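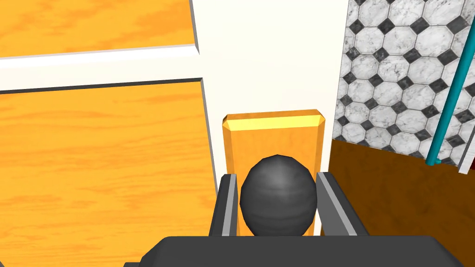
睡眠アプリは本当に眠りを変えるのか 聞き取り調査の参加者募集

掲載日:2018-01-21
募集人数:40名
謝礼:あり(下記参照)

「使い始めて二週間でぐっすり眠れるようになった」。睡眠記録アプリの宣伝でよく見る文句ですが、私たちはあまり信じていません。眠れるようになった人の声は集まりやすく、三日でやめた人の声はまず集まらないからです。

Grestcombe生活調査室では、睡眠記録アプリ「Flernarari」の利用経験について、気に入っている方にも、途中で放り出した方にも話をうかがいます。アプリの開発元から資金は受け取っていません。結果がつまらないものになっても、そのまま報告書にします。

昨年の予備アンケートには1,253件の回答がありました。数だけは立派ですが、選択式の設問ばかりで、「やや改善した」が何を指すのかさっぱり分かりません。布団に入る時刻が早まったのか、点数が上がって気分がよくなっただけなのか。今回はそこを直接お聞きします。

応募できる方
・20歳以上の方
・Flernarariを一度でも使ったことがある方(現在使っていなくても構いません)
・日本語で会話ができる方
・7月に予定している二回目の聞き取りにも応じられる方

不眠症などで治療中の方は、今回は対象外とさせていただきます。この調査は診断や治療の助言を行うものではありません。睡眠に不安のある方は医療機関にご相談ください。

内容
聞き取りは一回30分、全二回です。電話または当室での対面を選べます。初回の前に一週間、紙の睡眠日誌をつけていただきます。就寝と起床のおおよその時刻、夜中に目が覚めたかどうかを書くだけの簡単なものです。書き忘れた日は空欄のままにしてください。後から思い出して埋めた数字は、こちらとしても扱いに困ります。

アプリの画面や記録データの提出は求めません。機種名も不要です。

謝礼
二回分の聞き取り終了後、図書カードをお渡しします。初回のみで辞退された場合は半額分となります。対面の方には交通費の実費を別途お支払いします。なお、謝礼目当ての応募を責めるつもりはありませんが、使ったことのないアプリの感想を語られるのは困ります。初回の冒頭で、使い方に関する簡単な質問をします。

個人情報について
録音は文字に起こした後で消去します。報告書に氏名や勤務先が載ることはありません。発言を引用する場合は、事前に該当箇所をお見せします。

応募方法
件名を「睡眠アプリ調査」とし、氏名、年齢、連絡のつきやすい時間帯、アプリを使ったおおよその期間を書いて、当室ウェブサイトの問い合わせ欄からお送りください。志望動機は要りません。応募多数の場合は、利用期間の長短が偏らないように選びます。先着順ではありません。

よくある問い合わせ
別のアプリの利用者も参加できますか、という質問をいただきますが、今回はお断りしています。比較調査は面白そうに見えて、この人数ではまともな結論が出ません。

担当:Dong-geon Ki(Grestcombe生活調査室)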